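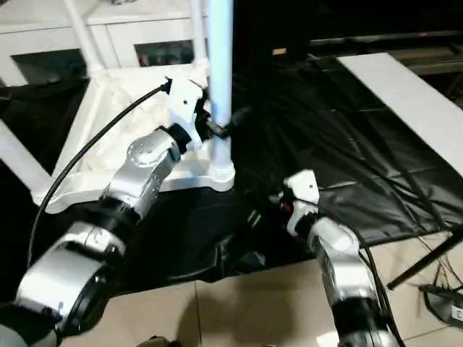
Why is a plastic table assembled upside down?
With the top on the floor, the sockets face up and each leg can be pushed straight down into its corner.

Furniture Assembly, Handout 2
Instructor: Nawal Abdelaziz

Set-up
Spread a sheet over the floor first. Lay the tabletop face down on it and check the corner sockets for grit or molding scraps. Keep the legs off to one side.

Fitting the legs
Hold the leg upright over its socket, then press and turn slightly until it seats. Do one corner at a time – a leg that leans is not all the way in. With the table upturned on black sheeting, the ribbed underside is easy to see.

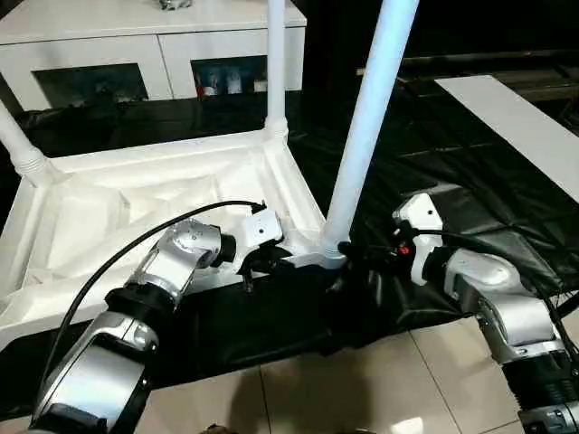

Turning it over
Two people, one at each end. Lift by the frame, not by the legs. Set it down and press on each corner in turn. If it rocks, turn it back and reseat the legs.

Lab sheets go to Wyn Bevan by Friday, December 16, 2022.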